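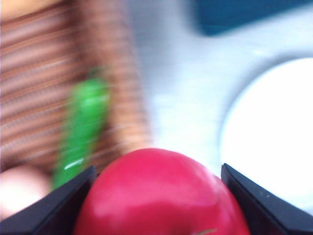

Our project began with a very ordinary question, which was why the fruit at the Hirnholm study breakfasts so often comes home again untouched while the bread disappears. Gudrun Hellström and I both help to set out the food there, and we had been grumbling about it for most of a term before our tutor kindly suggested that we might stop grumbling and write a report. We called it Brovum, after the hall where the breakfasts are held, and gave ourselves the month of August to look properly at how a small, simple table is laid. A red apple was the natural place to start. With that deep crimson skin and the pale shine across its shoulder it is a cheerful thing to look at, and next to something bright green it seems redder still, so it was hard to believe that people were passing it over because it looked dull.

What we wanted to find out

We decided early on to leave taste and price alone, as other groups have written about those and we would only have got ourselves in a muddle. Our interest was in the laying of the table: what goes on a plate, what goes in a basket, how close together they stand, and what colour is underneath it all. We also wanted the answer to be something a tired person could use at half past seven in the morning without reading instructions.

We had 265 kroner to spend, most of which went on apples and bread, and a borrowed box of plates and baskets from Drellix, the kitchen shop on the corner. We are very grateful to them, and every plate went back in one piece!

How we laid the table

We tried six arrangements altogether and asked 20 students from our year to tell us which they would walk up to first. Some of the arrangements were frankly a bit silly. The one with everything heaped into a single bowl looked generous for as long as it took the first person to pull out an apple from the bottom, and the one with a patterned cloth made Gudrun feel she was at her aunt's house (she likes her aunt very much, but it was not the feeling we were after).

The arrangement we kept coming back to was much plainer. Bread goes in a woven basket at one side, fruit goes on a round plate beside it, and there is nothing else fussy nearby. We chose a light grey plate on a dark grey tabletop, with the white wall behind, and I must admit I argued against all that grey to begin with - I thought it would look like a waiting room. But the brown wicker and the orange of the bread roll bring plenty of warmth by themselves, and a glossy red fruit over a pale plate catches your eye from right across the room.

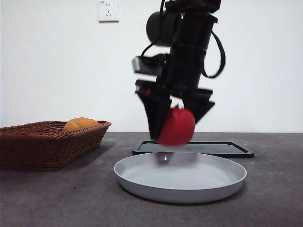
What people told us

Most of our classmates preferred the plain arrangement, and several of them said the same thing in different words, that fruit on a plate looks as though it has been put out for you, whereas fruit in a basket looks as though it is being stored. I had never thought of it like that, and now I can't walk past a fruit bowl without wondering about it.

There was some disagreement over the basket. A few people thought a roll on its own in a basket looked a little lonely and would have liked a napkin under it. Others said a napkin would put them off, as they would worry about disturbing it. We left the napkin out in the end, mainly so that we could compare like with like.

What we would do differently

We only asked people from our own year, and they knew us, so they were probably being kind. We would also like to try yellow and green fruit on the same pale plate, to see whether it is the red that does the work or the plate. Gudrun is keen to carry on with this next term, and I have promised to help if she does the shopping.

Torunn Torvik

Related projects
Soup for a Long Table
Ho: Notes from a Village Bakery
Which Mug Do You Reach For?
Packed Lunches on the Early Bus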